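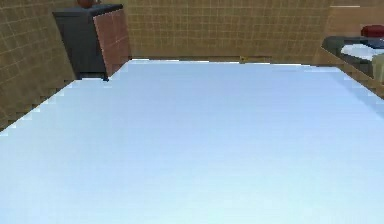 A big pale surface, running back toward a darker wall.

The Long Goodbye to My Dining Table

By Leonie Mahuika
June 13, 2021

I grew up eating at a table that sat ten if you didn't mind elbows. It came from my grandmother's house in Te Moana, it weighed as much as a small car (or so my uncles claimed every time they had to move it), and for most of my adult life I assumed I'd own one like it.

I don't. I have a fold-down thing on the kitchen wall that fits two plates and a pepper grinder, and I've been wondering lately how I got here and whether I mind.

Some of it is money, obviously. When I moved into my current apartment I priced a solid table for six and the cheapest one I liked was $2000. Two thousand dollars! I walked twice around the store pretending to think it over, then went home and bought a secondhand desk, which I ate at for three years with my laptop pushed to one side.

But plenty of people with space and money have let theirs go too. My friend Kirsty Ngata had a lovely one and sold it last August. She told me she'd looked at it one morning and seen mail, a sewing machine, half a jigsaw and a bag of things to return, and couldn't remember when anybody had last eaten there. Her kids do homework on the rug now. Dinner happens at the counter, in shifts, and she says the talk is better because nobody is stuck in a chair waiting to be excused.

I wanted to argue with that. I love a long dinner. I love the part after the plates are pushed back when somebody starts peeling an orange and the stories get worse. You can't do that on a bar stool, or I can't, my feet go numb.

So I asked Raelene Hollis, who has been restoring furniture for 40 years and has strong feelings about varnish. She gets calls every week from people trying to give away their parents' tables. The small ones find homes. The big ones sit in her shed. "They all want to know it's going somewhere it'll be used," she told me, "and I can't promise them that."

She sells a few to offices, which made me sad for a minute, and then I thought about how many birthday cakes get cut in offices.

My brother-in-law Cameron went the other way. He built his own out of old fence boards, badly, and it rocks so much you have to hold your soup. He invites everyone. Last time there were people on the piano bench and a toddler on an upturned bucket, and we stayed until the candles gave up.

Grandma's table is at my cousin Anahera's now. There's a burn mark at my old end from a pot I wasn't supposed to be carrying. I'm going up there in a few weeks and I've already asked for that seat.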